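Codell Open Workshop

The Codell Open Workshop is a robotics open day held each January in Ferness, in the old Hovland printing works. Run by the Codell group, which rents the ground floor. Free to get in, though the evening talk is ticketed. Usually shortened to "the Codell" locally.

History

Began as a one-room demonstration for parents and neighbours, 121 visitors by the door count. Moved to the Hovland building when the stairs at the first place became a problem. The largest year so far drew 2089 people and the queue ran out past the bus stop – timed entry was brought in afterwards. A sister event at Plevovness ran twice and was dropped; the two are often confused in older listings.

Format

Doors at ten in the morning. Visitors go round in groups of up to 30, one bench to the next, with a short talk at each. Benches change from year to year but normally include sorting, cloth folding and a driving table for childern. The building is cold and coats are adviced.

Mug bench

The best known of the benches. Two arms share a white table and handle ordinary mugs with a tray in the middle. Patterned walls on three sides, bright enough to be spotted from the entrance, and the bench is sometimes listed in the programme as "the loud one". Talk here covers grasping: handles, rims, shiny glaze, what changes when a mug is on its side or upside down. Wrist cameras get a mention too – most questions from the public are about those. 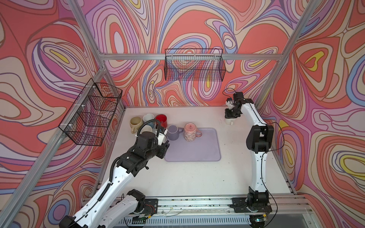 Mug bench, two arms and the tray.

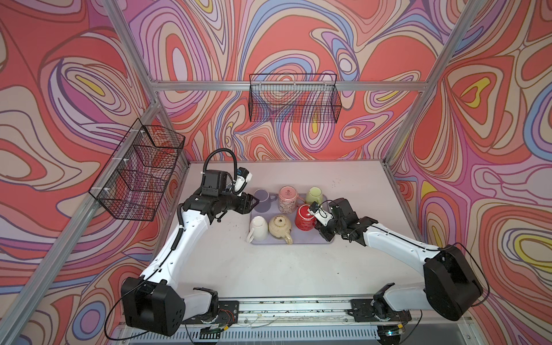 Questions are taken at the end of each talk, not during. Demonstrators do not hurry the arms for a crowd, and slow spells are common. Visitors may ask for a particular mug to be tried next, though this depends on who is running the bench.

Funding

Door donations plus a grant from the town, last given as 4000 pounds. Codell pays for the rest. No trade stands.

See also

Plevovness Robot Weekend
Hovland printing works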